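Grey Stripes, Six Months On
Gallery and notes by Sioned Lloyd

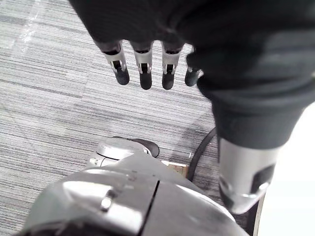
I was sold striped carpet on three promises. It would hide everything, it would make a narrow room look wider, and it would go with any furniture I cared to put on it. I believed the first, doubted the second and didn't much care about the third, having only the furniture I've got. It went down in June and I've been keeping notes ever since, mostly out of irritation with the brochure.

The range is Dremov, from Posow, in a colour they call Harbour Mist. It's grey. It is several greys, to be fair to them, running from a pale silver to a charcoal in bands that don't repeat evenly, with fine streaks all through. I have lived near a harbour and the mist was never that tidy.

I haven't been paid for any of this or sent a free rug. Click through in any order, though the notes make more sense from the top.

The sample square
Everyone says take the sample home and look at it in daylight and lamplight. I did, for a fortnight, and moved it from room to room like a chess piece. What a sample can't do with an uneven stripe is show you the stripe. Mine had landed on a stretch of mid grey, so I'd more or less chosen a plain carpet. If you're looking at a pattern like this one, ask to see the roll, or at least a strip as long as your arm. Posow did have a strip. It was behind the counter and I had to ask twice.

The quote
£3,487 for two rooms, the landing and the stairs. I was told it was a summer price, which made me wonder what the winter one would have been. Of that, £1,907 was the carpet itself and £836 was fitting. The remainder went on underlay, grippers, door bars and taking the old stuff away. I asked for the lines to be separated out, and the door bars came down a bit the minute I'd done so. Draw your own conclusions.

Grenetti, the other lot
I had a second price from Grenetti for something very close, and for a week I couldn't tell the two samples apart unless I turned them over. Their man told me the Dremov would flatten inside a year. The Posow man told me the Grenetti would flatten inside a year. I've no reason to think either of them was lying.

Underlay
Wogan, the thick one. This is the one place where I'll admit I was talked into spending more and haven't minded. It's soft under the knee when you're down doing the skirting. Whether it "extends the life of your carpet by years", as printed on the wrapper, I couldn't say, and I don't see how anybody could without laying two identical rooms and waiting.

Which way the stripes go
We had the longest argument over this. Across the room to widen it, along the room to lengthen it, says every magazine. Ours run across. The box room is the same width it always was. I asked four visitors without prompting them and one said it looked "stripy". My sister, who was prompted, said it did look wider, then asked what I wanted for tea.

What does matter about direction is the joins and the walls. Old houses aren't square and a stripe tells on them. Our back wall wanders by a good thumb's width from one corner to the other, and with plain carpet I went nineteen years without knowing it. The fitter pointed it out before he cut and offered to split the difference. Take that offer if you get it. You'd rather be slightly out at both ends than perfect at one and drunk at the other.

The doorway
Where the landing meets the back bedroom the bands don't meet up. They were never going to, the two pieces being cut from different lengths of the roll, and the pattern isn't regular enough to match by eye. There's a bar over the join. I notice it every time I carry washing through and I'm told I am the only one.

The stairs
Horizontal stripes on stairs are meant to look smart, and they do from the bottom. Coming down in the dark with your glasses off is another matter. A dark band close to the edge of a tread looks a lot like the edge of a tread. I have put my foot down too early more than once. None of this is in the brochure, where all the staircases seem to be lit like an operating theatre. We've added a plug-in night light on the landing and I use the handrail.

If I were doing it again I would have had the stairs in the plain version. It was cheaper too.

By the window
People go on about fading. So far I've noticed that a pale band in strong light goes paler and a bit washed out, and then the cloud comes over and it's back to normal. Six months is too soon to judge real fading and I'm suspicious of anyone who claims otherwise. I've left a box on one patch as a test. I'll shift it next June and find out.

Fluff
Now for the hiding. New carpet sheds, fair enough, and the first few weeks I was emptying the vacuum after every room. By August it had calmed down. The fluff that comes off is grey and lands on grey, so in a sense they were right and it does hide it. That isn't the same as it being gone. You find out when you sit on the floor in black trousers.

Crumbs
Toast crumbs show on the charcoal and vanish on the silver. Biscuit, much the same. Coffee grounds do the opposite. So the carpet hides roughly half of anything, depending where it lands, which is a more modest claim than the one I was given.

Tea
I spilt most of a mug in September. Blotted it with an old towel, cold water, blotted again, put a stack of books on the towel overnight. I can't find the place now. I would love to give the carpet credit, but I've done exactly that on three other carpets with the same result, and I think the credit belongs to the towel. The bottle of branded cleaner I was offered at the till, "specially made" for this range, is unopened. It was the last thing on the bill and I took it off.

Small things dropped
I'll give this one its own entry, as it's the nearest I have to a real complaint. Anything small and silvery disappears. A picture pin, an earring back, the little screw out of a plug. The streaks are all the same sort of size as the thing you've lost, and you end up patting about on your hands and knees. A torch held low to the floor helps. So does doing any fiddly job on a tray, which my father always told me and I ignored for forty years.

Vacuum lines
On plain pile you get tracks. On this you get tracks as well, but they argue with the stripes if you go across them at an angle. Going with the stripes is fine. I realise how that sounds.

Furniture dents
The wardrobe left four dents when we swapped the rooms over. The ice cube trick, where you leave one in each dent and let it melt, brought up two of them nicely. The other two took an iron on low through a damp cloth and a fork to tease the pile. I'd read that stripes disguise dents. They don't. A dent bends the stripe and your eye goes straight to it.

With rugs
I tried a red patterned rug on top and it looked like a jumble sale. A plain one is all right. So "goes with any furniture" may well be true, provided the furniture has no pattern of its own, which rules out most of mine.

Cleaning quote
A man came round offering a deep clean for £61 a room. I asked what he'd be cleaning off a carpet that was five months old. He said I would be surprised. I said I'd risk it.

Where I've ended up
I like it more than I expected and less than I paid. The colour has grown on me, especially first thing in the morning when the light's flat and all those greys settle down together. The back bedroom is warmer underfoot, which I put down to the Wogan. I would buy it again for the bedrooms, after some grumbling, and I wouldn't have it on the stairs for half the price.

Several people have asked whether it makes them dizzy. It doesn't me. Borrow the long strip and stand over it for a few minutes before you hand over any money.

Updates to follow when I move the box.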